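Ticket 400: Lambert wrist kit drops the left hand during two-handed cube tasks
Status: Open, waiting on reply
Product: Lambert wrist tracking kit, bought through Voncombe
Software: Rotari recorder, build 31
Opened: Sep 20, 2023

Print this ticket
E-mail this ticket

What's happening

First off, I love this kit. We've been using it since April to record hand motion for teaching a two-armed robot, and it's the first one where I can put the bands on, sit down and be recording before my tea is ready. So please read this as a report from a happy customer who wants the last bit to work!

The trouble is with the left wrist. When I hold a puzzle cube with both hands and turn a face, the left hand's track freezes for a moment and then jumps to catch up. The right hand is fine. In playback the cube turn looks as if the left hand let go and grabbed again, and the robot copies that faithfully, so it drops the cube. Every time.

It only happens with small objects held close to the body. Folding cloths, stacking cups, opening a jar and pouring dry rice all come out beautifully.

What I've tried so far

1. Restarted the recorder. No change.

2. Swapped the cables between the two bands, in case one was dodgy. The fault stayed with the left hand.

3. Wiped all the marker plates with a dry cloth. No change, though they did need it.

4. Ran the wrist calibration again from the Rotari menu. It passed with a green tick on both sides. The very next cube recording froze on the left hand.

5. Changed the lights. I recorded with the overhead lights only, then with a lamp added on the left. The lamp made things slightly worse, I think from glare off the plates. I've put it away again.

6. Moved from my desk to a small table with a bench on the other side, so there was more room for my elbows. This helped! Out of 30 recordings at the desk, nearly all had the freeze. At the small table it was down to a handful in the same number. Still not good enough to train on, but it made me think about angles.
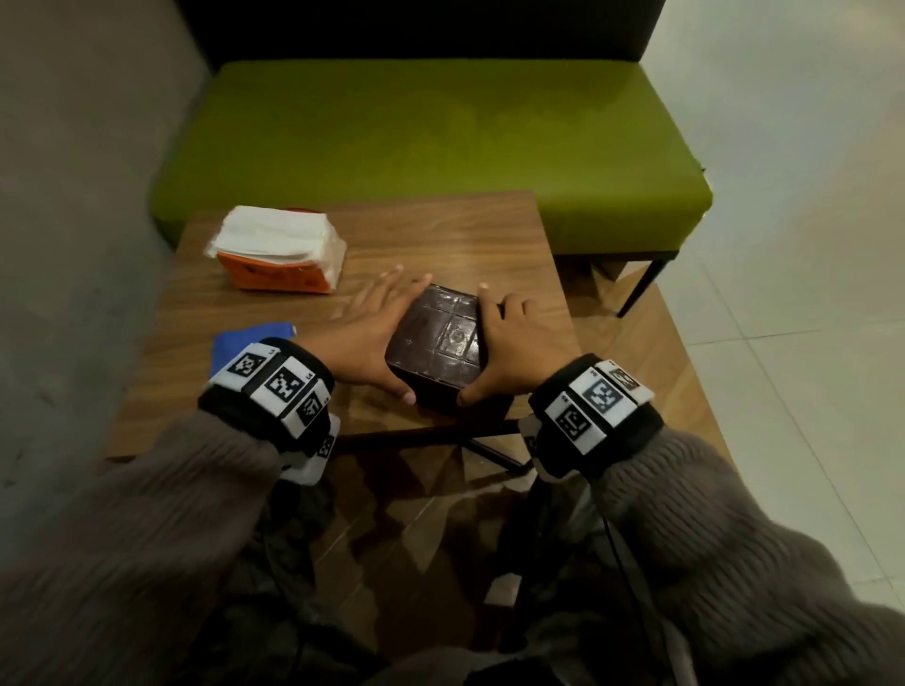

After that I started watching the live marker view while I worked, which I should have done on day one. What a useful screen, by the way. Each plate lights up when the software can read it, and you can see the moment it loses one.

When I turn the top layer of the cube, I roll my left wrist outward without noticing. The plates on top of the band tip away, and for a moment the software is left with one plate seen at a steep slant. The marker view goes amber, then red, and the track freezes. When I roll back, it all lights up and the hand jumps.

I tried turning the cube with my right hand only and keeping the left as a clamp. No freeze at all. Lovely clean track. But that isn't how people use a puzzle cube, and I'd like the robot to learn the proper way.

7. Turned the left band a little toward my thumb. This fixed the freeze on the top layer and brought on a new one on the bottom layer. So I've moved the problem more than solved it.

8. Pushed my jumper sleeves up. I had wondered if loose knit was creeping over the edge of a plate. It made no difference that I could measure, and my arms got cold, so I've gone back to long sleeves.

Reply from support (Voncombe)

Thanks for such a thorough write-up. The marker view was the right place to look. Please check these for us:

- In Rotari, open Settings, then Tracking, and tell us what "Minimum plates" is set to. Build 31 may have carried over an older value when you upgraded.
- Tell us whether "Hold last position" is on.
- Send us one short recording with the freeze and one without. Please keep the raw video switched on for both.

Don't move the left band any further round for now. Past a certain point the calibration no longer matches the band position, and the green tick can be misleading.

My reply

Minimum plates is set to 2. Hold last position is on. I never touched either, so that fits with what you said about the upgrade.

I've uploaded both recordings. In the bad one, the freeze comes on the second turn of the top layer. I've also put the left band back where the guide says it should sit, and recalibrated it before recording.

While I was waiting I dropped Minimum plates to 1, just to see. The freeze went away. In its place I get a small shiver in the left hand at the point where it's down to a single plate. The robot managed to hold the cube through a full turn for the first time, and I may have cheered loudly enough to be heard down the hall. It fumbled the next try, but it held on for one!

Reply from support (Voncombe)

Great news about the full turn, and thank you for the recordings. We can see the freeze and it matches your description.

With Minimum plates at 2, the software throws away any moment where it can read only one plate, and Hold last position fills the gap with the old spot. That gives you the freeze and jump. Setting it to 1 is fine for your kind of work. For the shiver, turn on "Smooth single plate" in the same menu and start with the lowest setting. Higher settings will round off quick finger and wrist moves, and you'd lose the snap at the end of a cube turn.

We've also passed the recordings to the Lambert team, who look after the bands. We can't promise a change to the plate layout, but a close two-handed grip is a useful case for them.

My reply

Lowest smoothing setting is on. The shiver is much smaller. I can still see it if I slow the playback right down, but at normal speed the left hand looks like a hand.

Top layer turns are good. Bottom layer turns are good. Middle layer is still patchy, and I think that's partly me, as I tend to tuck the cube in against my stomach for those. I'll try again with it held further out over the table.

Two small requests while I have you:

- Could the marker view be saved along with the recording? I'd have found this much sooner if I could have scrolled back through it.
- Could the upgrade notes mention Minimum plates? One line would do.

Please leave the ticket open until I've done the middle layer set. Still really enjoying this kit.

Related tickets

Rotari: calibration passes but wrist appears rotated
Lambert bands: replacement plates and how to fit them
Rotari: recorder won't find right band after sleep
Grornisska gripper: closing too early on small objects
Glare on marker plates under desk lamps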